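Open day at Zandaseck, quick writeup

Typing this on the train before I forget it all, so sorry for the mess. Notes are in the order I took them.

Got there at 9:40. Doors at 9:30, line already down the ramp. Badge, wristband, a tote bag with a pen in it. The woman at the desk said they had 1,973 sign-ups across the whole September run, which explains the parking. Don't drive. Take the shuttle from the station, it's free and the driver knows where the right gate is (the map doesn't).

They split us into groups of 13. Ours got Nikola Begović, software side, talks fast, good with the kids. First stop was the Tredetetti hall, wheeled carts doing laps with bins. Fine. Seen it before. Skipped most of it to get a spot near the front for the care room, the one I came for.

Care room is set up like a patient room. Pale floor, drawer unit, white things on casters. The humanoid works in there and you stand back behind tape. Task in the morning was the bedside drawer: open it, look in, deal with the medicine boxes. Four boxes, all different prints, one of them with red and black on it, and apparently that matters because the thing has to tell them apart from straight above.
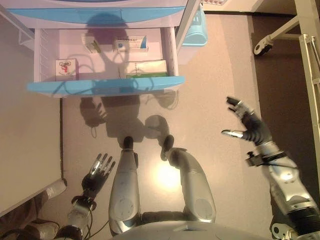 Zdenka Stan runs this part and took questions the whole time. Best answer of the day was on why drawers. She said everyone asks for coffee and dishes but the care homes they talk to ask for drawers, every time. Small boxes, tight walls, bad light. Somebody asked about mixing up medicines and she was very clear that a nurse checks everything, no exceptions, and that this is nowhere near a real ward yet. Liked that. Last year at Distau I got a sales pitch instead.

Other bits from her, in no order:
Hands are the expensive part. No price given, I asked twice.
They have 121 different boxes in the training cupboard and want more. You can mail them your empties, there's an address on the handout.
Lighting is their headache. Sun comes in and the shadows from the robot's own arms land right where it needs to look. They could close the blinds and they won't, real rooms have windows.

Lunch. Long line, okay soup, ran out of bread by 12:30. Sat with Zorica Kos, who teaches at a nursing college and had a much harder list of questions than mine. Her big one was what happens when a patient reaches into the drawer at the same moment. She got a proper answer, and it was a long one: slow speed near people, a soft stop, and a stop button on the wall that any staff member can hit. She wasn't fully sold. Me neither but I'm closer than I was in the mornig.

Went back to the care room after, group of maybe half the people, much better view. If you go, do it this way round. Screens along the side wall show you what the cameras see, and the one down by the wrists was my favorite, you get all the knuckles and the sleeve fabric and no idea which way is up for the first minute.
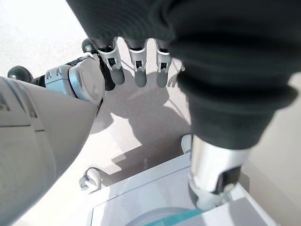 Asked about the sleeves. Despina Stojanović from hardware said the knit ones come from Mujić, and they go through a lot of them. She had a box of old ones on a table, worn right through at the elbow, and let people pull on them. Kids loved that more than the robot I think.

Stayed for the 2 pm talk, Nazanin Rashti on teaching by hand, meaning a person does the motion and the robot learns from that. Good slides, terrible mic. Half the room left, I moved up to row two and got most of it. She said her team spends more time resetting the room between tries than on the tries themselves. Put the boxes back, shut the drawer, go again. All day.

Gripes: one restroom for the whole upper floor. No water anywhere past the lobby. The schedule on the website was wrong for the afternoon, check the board by the stairs insted.

Didn't make it to the workshop tour, full by 10. Sign up for that one at the desk as soon as you get your badge. Handout scans to follow when I'm home.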